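5.3 Laying out a knitted rug after washing

Read this section before you take the rug off the drying rack. It applies to all Zanderero knitted rugs without a backing. For rugs with a Plitatus felt underlay, go to 5.4.

Before you start

Sweep the floor and wipe it with a damp cloth. Let the floor dry fully. Grit left under a knitted rug works its way into the yarn and is hard to get out again.

CAUTION: Do not lay a damp rug on tile or stone. Moisture held under the rug can stain grout and make the rug slide.

1. Check that the rug is dry. Press the thickest part between your palms for 30 seconds. If it feels cool, put it back on the rack.

2. Carry the rug folded in half. Do not lift it by one corner, as the stitches will stretch.

3. Set the folded rug on the floor and open it with the care label facing down.

4. Smooth the rug by hand from the center toward the edges. Do not pull on the bound edge.

5. If one side has drawn in, pat it outward a little at a time. Leave the rug flat for 12 hours before placing furniture on it.

6. Fit the grip strips if you use them. Place one strip along each short side, 2 inches in from the edge, with the ribbed face against the floor.

NOTE: Grip strips are sold separately (part 1356). They can be rinsed in warm water and used again. Replace them when the ribs are worn smooth.

7. Walk across the rug slowly. If it moves, lift that side, wipe the strip and press it down again.

WARNING: Do not use a loose rug at the top or bottom of stairs.

Loose loops

Small loops may show up on the surface after the first wash. Do not cut them. Push each loop through to the back with a blunt yarn needle. If a stitch has broken, tie off both ends on the back and see Section 7, Repairs.

Routine care

Turn the rug end for end every March and September. Vacuum with the brush roller switched off.
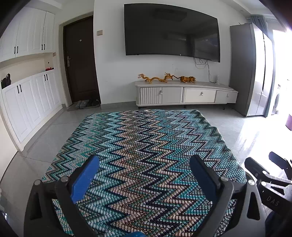 Figure 5-3. Knitted rug on a tiled floor.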